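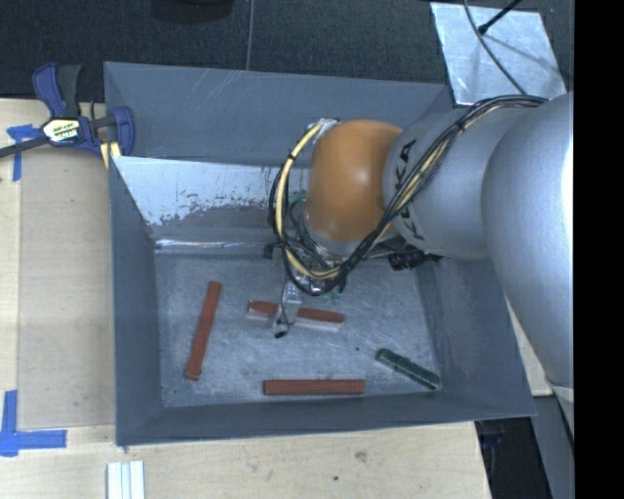 *A grey metal bin on a wooden tabletop, with a KUKA robot arm reaching in from the right. Photo: Konmont*

**Konmont opens second repair and reuse shop in Alimthorpe**

*Residents can bring household goods from the first week of June*

ALIMTHORPE, June – Konmont, the company which collects and repairs used household goods, is pleased to announce the opening of its second shop. The new shop is in Alimthorpe, in the former carpet hall on Gusow Street, and it will receive goods from residents of the town and of the villages on the north side of the river.

The first Konmont shop has been open in Tse for several years. Many of its customers travel from Alimthorpe by bus, and carrying a heavy lamp or a sewing machine on the bus is not comfortable. The company has received many letters on this matter. When the carpet hall became free last winter, Konmont signed the lease and started the works on the roof and the heating.

"I have wanted a shop in Alimthorpe since we began," said Pei-shan Tam, director of Konmont. "People here keep their things for a long time and they know how to look after them. What was missing is a place where a broken thing can be brought on foot, and where somebody will tell you the truth about whether it can be mended."

**What can be brought**

The shop accepts small electrical goods, hand tools, kitchen goods, bicycles, lamps, clocks and small furniture. Large furniture can be accepted only after a telephone call, as the storage room at the back is narrow. The shop does not accept mattresses, refrigerators, paint, or gas bottles of any kind. For these the residents should continue to use the town recycling yard.

Goods can be left in two ways. The owner may ask for a repair, and in this case he or she receives a written price before any work begins. The owner may also give the item to Konmont. It is then checked, repaired if this is possible, and sold in the front part of the shop with a guarantee of 2 months. Items which cannot be repaired are taken apart, and the usable parts go on the spare parts shelves, where customers may look through them and buy single pieces.

Last year the shop in Tse sold 292 bicycles, which was the best result for any kind of goods. Konmont expects that bicycles will be important also in Alimthorpe, and for this reason the new shop has its own bicycle room with a separate door to the yard. Children's bicycles can be exchanged for a larger size when the child grows, with payment of the difference only.

**Evening courses**

From the autumn, the upper floor of the carpet hall will be used for evening courses. The first courses will be in chair caning, basic sewing machine care and bicycle brakes. Participants should bring their own item to work on. The programme will be available at the counter and in the Alimthorpe library before the end of the summer.

"We do not want to make everybody into a repairer," said Ms Tam. "But if a person can change a plug or a brake cable at home, then this is already good, and our staff have more time for the difficult work."

**Collection of the first goods**

To fill the shelves for the opening, Konmont asks the residents to look in their cupboards and sheds. The aim is to receive 1,000 items before the opening. Goods in need of repair are welcome, but they should be clean, and electrical goods should be brought together with their cable or charger when the owner still has it. Receipts will be given on request.

The shop will be open from 9 am until 5 pm, with a later closing time on market days. There is a ramp at the main entrance. Parking in front of the building is limited to short stops for unloading, and visitors who come by car are kindly asked to use the car park behind the swimming pool.

**About Konmont**

Konmont repairs and sells used household goods. It has its head office and first shop in Tse. The company also advises schools and housing associations on the reuse of furniture.

**Press contact**

Journalists who wish to visit the Alimthorpe shop before the opening are welcome to write to the press office at Konmont, Tse. Interviews with Pei-shan Tam can be arranged in the mornings.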